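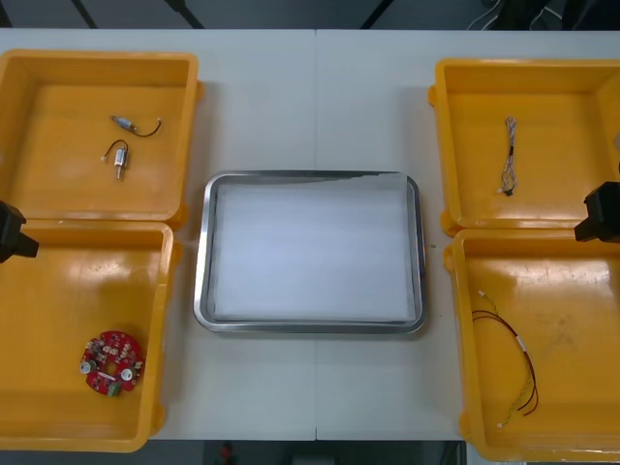
Will we lose hours when the kitting bench gets automated?

I work second shift at a plant that assembles small pump controllers. My job for the last few years has been kitting: two motors, a board and the right harnesses go together so the assemblers can grab a full set and start. Management says two robot arms from Zoltari will take over one of the benches in January. They told us no layoffs but didn't say anything about hours or pay grade. Has anyone been through this? What did your day look like afterward?
Posted by kitbench_2nd

Zerrin Kocabaş
Hours stayed the same where I am. The work changed more than I expected.

Before the arms came in, each of us made up 200 kits a shift by hand. Now I look after two cells. I fill the bins, clear faults, check the finished kits and sign them off. Motors and boards are easy for the arms. Harnesses are the problem. They tangle, and if you drop a handful in the bin the arm picks up two or gets the connector at a bad angle. We lay them in so they don't cross, and that takes up a good part of the shift.

Things to ask before January:

Who is allowed to clear a stop? At first we had to call maintenance for every one and stood there waiting, and the lost time went on our numbers. Now kitters are trained to do it and we got moved up a pay grade. It took 2 months of asking.

What is the target based on? Ours was set from the vendor's cycle time with no allowance for refills. Get it in writing that refills and stops are counted.

Who answers for a wrong kit? With us the final check is still a person, so the name on the sheet is ours.

Also ask about job rotation. Watching a cell for eight hours is duller than kitting and I am more tired at the end of it. We swap every two hours with the hand bench, where the odd orders still get built.

Bianca Manole
Mostly agree with Zerrin but our hours did change. Nobody was let go at our Mandedport site, but overtime went away, and for a lot of people that was the real pay. Look at how much overtime you have been working and plan for less of it. Also, when people quit they were not replaced. There were 70 of us in kitting and assembly when the cells went in and it is fewer now.

Sign up for the training early. The first people trained got the day shift spots.

pete_r
depends on the company. ask your lead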